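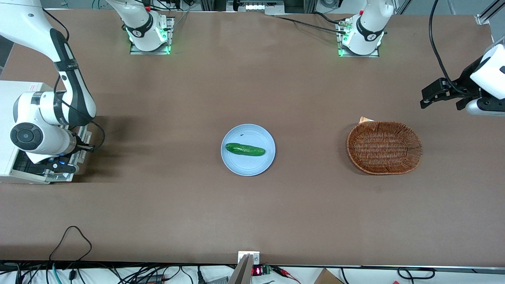 Why does a robot stop all by itself when something goes wrong?

It stops so that it doesn't squash, drop or bump anything while a person figures out the problem. People who work with robots call this a safety stop.

I fix robot arms at Trollbridge, a little workshop in Polton, and I see a lot of safety stops! The best one (well, the worst one) came on a Friday in February. The job was easy: pick up a cucumber from a blue plate and put it in a basket. You could do that with your eyes half closed. Our robot had done it 50 times with no trouble at all.

Then the gripper, the part with two fingers, closed too far. It kept squeezing and squeezing. Squish! Cucumber juice everywhere, and the arm froze with its fingers still shut.

So what happened? A robot doesn't feel a cucumber the way you do. It gets numbers from its motors, and those numbers travel along cables. One plug had wiggled a tiny bit loose, so for almost 2 seconds the arm was getting no numbers from its fingers. The computer noticed the gap and shut the motors off, but by then the fingers had already closed.

See the red buttons on top of the arm bases? My first rule is to know where the red button is before I start anything. My second rule is hands off the table while the arms are on, even if they look fast asleep. A stopped robot can start again!

I pushed the plug back in, wiped up the mess and ran the job 20 more times before I trusted it. Then I ate a cucumber sandwich.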